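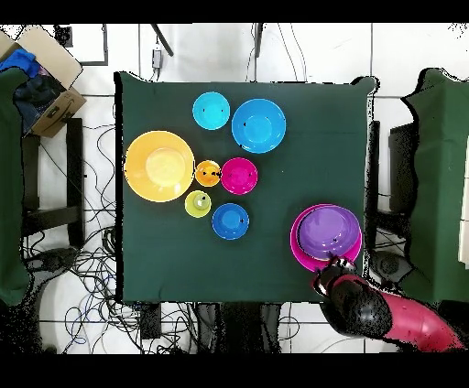 5.3 공개일 시연: 그릇 쌓기 과제의 현장 운용

앞 절까지의 수치는 전부 실험실 조건에서 얻은 것임. 본 절에서는 9월 Minhas 연구동 공개일에 같은 시스템을 그대로 들고 나가 일반 방문객 앞에서 돌린 결과를 정리한다. 정량 평가가 주목적은 아니었고, 조건이 통제되지 않은 곳에서 무엇이 먼저 무너지는지 보는 것이 목적이었다. 방문객 110명. 대부분 인근 고등학교 단체와 지역 업체 관계자였고, 로봇을 직접 본 적 없다는 사람이 많았음(입장할 때 받은 간단 설문 기준이며 응답 형식은 부록 C 참조).

과제는 4장에서 정의한 그릇 쌓기 그대로이다. 진녹색 천을 덮은 사각 테이블 위에 색과 크기가 다른 플라스틱 그릇과 접시를 흩어 놓고, 지시문에 따라 한 개를 다른 것 위에 올린다. 그림 5는 보라색 그릇이 더 큰 분홍색 접시 위에 겹쳐 있고 그리퍼 끝이 접시 아래쪽 가장자리에 와 있는 순간이다. 나머지 그릇은 테이블 왼쪽 위에서 가운데 사이에 모여 있다. 조명은 행사장 천장등만 사용. 실험실에서 쓰던 보조 조명은 운반 문제로 제외하였다.

5.3.1 진행 방식

한 회차는 20분. 앞부분에서 진행자가 과제를 짧게 설명하고, 이어서 로봇이 미리 정한 지시문을 수행한 뒤, 남은 시간에 방문객이 말로 지시를 내리게 했다. 지시문은 Jamis 음성 모듈을 거쳐 텍스트로 변환되고 4.2절의 정책에 그대로 입력된다. 방문객용으로 따로 학습시킨 부분은 없음. 그릇 배치는 회차마다 진행자가 손으로 바꿨고, 배치를 난수로 뽑지는 않았다. 이 점은 결과 해석에서 감안해야 한다. 진행자도 사람이라 뒤로 갈수록 비슷한 배치가 나오는 경향이 있었던 것으로 보인다.

설명은 Naheed Hayat, 비상 정지와 로그 기록은 Kiran Dubey가 맡았다. 안전 거리는 바닥에 표시하지 않고 진행자가 구두로 안내. 오전 첫 회차 이후 학생들이 자꾸 테이블 쪽으로 다가와서 동작 속도 상한을 실험실 값보다 낮췄다. 이후 회차는 전부 낮춘 값이므로 소요 시간을 5.1절과 바로 비교하면 안 됨.

5.3.2 관찰된 문제

첫째, 지시문. 실험실에서 쓴 지시문은 "보라색 그릇을 분홍색 접시 위에 올려라" 같은 형식인데 방문객은 그렇게 말하지 않는다. "저거 저기다 올려 봐", "제일 작은 거부터", "예쁘게 쌓아 줘". 지시 대상이 손짓에만 들어 있는 경우 현재 정책은 처리할 방법이 없고, 이때 모듈은 되묻도록 되어 있으나 되묻는 음성이 행사장 소음에 묻혀 방문객이 못 듣는 일이 잦았다. 결국 Hayat가 옆에서 다시 말해 주는 식으로 진행하였다. 색 이름도 문제였다. 하늘색과 옅은 청록색을 같은 말로 부르는 사람이 있고, 연두색을 초록이라고 하면 정책이 망설이는 동작을 보임. 학습 데이터의 색 어휘가 좁았던 탓으로 추정한다. 어휘를 늘린 버전은 6장에서 다룬다.

둘째, 접시 가장자리. 넓고 납작한 테두리를 가진 접시는 그릇보다 잡기가 어려웠다. 손끝이 테두리 밑으로 들어가야 하는데 천이 조금이라도 밀리면 접촉 높이가 달라진다. 실험실 테이블에서는 천을 고정해 두었지만 현장에서는 설치 시간이 모자라 그냥 덮기만 했다. 우리 쪽 준비 부족이다. 오후 회차부터 천 안쪽에 미끄럼 방지 패드를 깔았고, 그 뒤로는 손끝이 천을 같이 집는 사례가 로그에 남아 있지 않다. 다만 같은 시점에 속도 상한도 낮은 상태였으므로 어느 쪽 효과인지 분리할 수 없음.

셋째, 이미 겹쳐진 그릇. 정책은 쌓인 그릇 두 개를 한 물체로 보는 경우가 있었다. 위의 것만 옮기라고 하면 아래 접시까지 같이 미는 식. 실험실에서도 드물게 나오던 실패인데 현장에서 더 눈에 띄었다. 방문객이 "다시 내려놔 봐"라는 지시를 유독 좋아했기 때문에 노출 빈도 자체가 높았다. 분해 방향의 시연 데이터가 쌓는 방향보다 훨씬 적다는 점은 4.1절에서 이미 밝힌 바 있다.

넷째, 통신 지연. 제어 명령의 응답이 1000 ms를 넘으면 팔이 현재 자세에서 멈추도록 설정했다. 실험실에서는 한 번도 걸리지 않던 조건이다. 행사장 무선망을 방문객과 같이 쓴 것이 화근이었고, 점심 직후 연속으로 걸려서 유선으로 바꿈. 로봇이 멈춰 있는 동안 방문객은 고장이라고 생각했다. 멈춤 상태를 알리는 표시가 필요하다는 의견이 설문에도 여러 건 적혀 있었다.

5.3.3 방문객 반응

설문은 자유 기술 중심이라 통계 처리는 하지 않았다. 읽어 보면 크게 갈린다. 학생 쪽은 느리다는 말이 압도적. "제가 하면 더 빠른데요"라고 쓴 응답이 있었고, 틀린 말이 아니다. 업체 쪽은 속도보다 그릇이 바뀌어도 되는지를 물었다. 급식 설비를 다루는 Sutex 담당자는 젖은 식기, 이물이 묻은 식기에서도 되느냐고 질문하였는데 본 연구에서는 시험한 적이 없어 그렇게 답했다. Kovirell에서 온 방문객은 그리퍼 손끝의 마모와 교체 주기를 물었으며, 이에 대해서도 아직 충분한 기록이 없다.

예상 밖이었던 것은 실패에 대한 반응이다. 그릇이 옆으로 빗나가면 관람 분위기가 식을 줄 알았는데 오히려 그때 질문이 많이 나왔다. 왜 못 잡았는지, 지금 무엇을 보고 있는지, 다시 하면 되는지. 정책의 내부 상태를 보여 주는 화면이 있었으면 설명이 훨씬 쉬웠을 것이다. 준비는 했었으나 노트북 출력 단자가 맞지 않아 쓰지 못햇다.

5.3.4 한계 및 후속 조치

현장 로그는 성공과 실패의 판정을 Dubey 한 사람이 실시간으로 기록하였고 사후 재검토를 거치지 않았다. 따라서 본 절에서는 성공률을 제시하지 않는다. 영상과 로그의 시각이 어긋난 구간도 있다. 약 2초 정도 차이인데 회차에 따라 일정하지 않아 일괄 보정은 포기했음. 속도 상한, 천 고정 여부, 네트워크 조건이 하루 안에 모두 바뀐 것도 문제다. 같은 자료로 조건 간 비교를 하는 것은 무리라고 본다.

다음 공개 시연에서는 (가) 설치 당일 천 고정을 점검표에 넣고, (나) 제어망을 처음부터 유선으로 분리하고, (다) 멈춤과 되묻기를 소리와 함께 화면 글자로도 표시할 예정이다. 지시문 로그 가운데 방문객이 실제로 말한 문장은 개인 식별이 가능한 부분을 지운 뒤 6장의 어휘 확장 실험에 사용하였다. 음성 원본은 보관하지 않음. 분해 방향 데이터의 추가 수집은 진행 중이며 이번 원고에는 포함돼지 않았다.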